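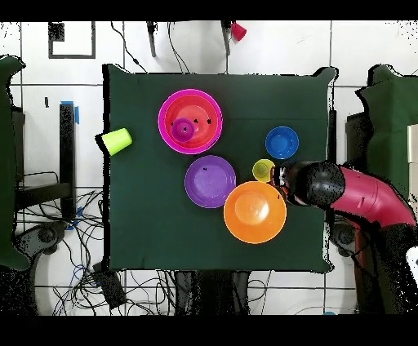 Bowls and cups on the green cloth, Jokach arm working in from the right

Jokach table-clearing kit: can it put the dishes away yet?

I get asked this more than anything else on our equipment pages, usually by people with a sink full of breakfast stuff, so let me talk about dishes before I get to the specs (they're further down, I promise). The Jokach kit is an arm, a two-fingered gripper, the Istden software and a clamp mount for your own table. What people want from it is simple to say: take a mess of bowls and cups and make one tidy stack out of it.

I love this job as a test! Bowls look easy. They're light, they're round, they don't care which way they face. But the gripper has to pinch a thin rim, lift without tipping, find the middle of the next bowl and let go gently, and all of that has to go right before you even start on the cups. My six-year-old niece does it while singing.
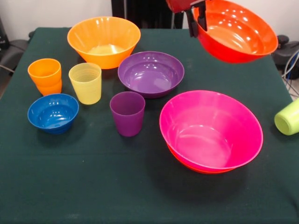 The rim grip is the part I'd trust most today. Two fingers, one inside the bowl and one outside, and up it goes. Plastic is forgiving because it flexes a little and doesn't chip. I would not hand it my grandmother's soup plates, and Schmieder, who make the fingers, say in their own leaflet to stick with plastic and metal.

Cups are where I get grumpy. An upright cup is fine most days. A cup lying on its side near the edge of the table is a whole different animal, and the stock Istden routine will often leave it until last and then ask you what to do. You can teach it a side pick yourself, which took me most of an evening and a lot of tea.

Then there's the order of things. Big bowls go under small ones, we all know that, but if a cup is already standing in the bowl you want to fill, something has to move first. The planner handles this better since the September update, though it still likes to make a tower I wouldn't carry across a kitchen.

What's in the box
Arm with clamp mount
Schmieder two-finger gripper, plus 2 spare finger pads
Istden license for one computer
Power supply and cables (plan where they'll run, there are plenty)

Price: 3,506 with the gripper. Deduct 1,000 if you already own a Schmieder hand that fits.
Lead time: about 6 weeks from the Bostholm warehouse 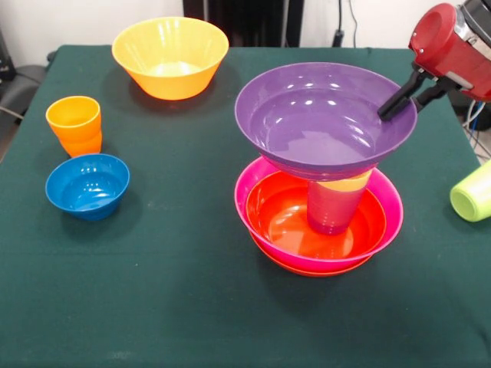

Brândușa Marinescu wrote to us that she'd had her kit going since spring and would call it a helper at best. It stacks the kids' bowls after lunch, she said, but I still set everything out where it can reach, and by then I could have done the stacking myself. She's keeping it, mind you, and wants to try cutlery next.

I think that's fair. If you want your evenings back, buy a dishwasher. If you'd like to spend them working out why a cup is harder than a bowl, send me a note through the order form and I'll set up a demo. Bring your own plastic bowls if you like, the more mismatched the better.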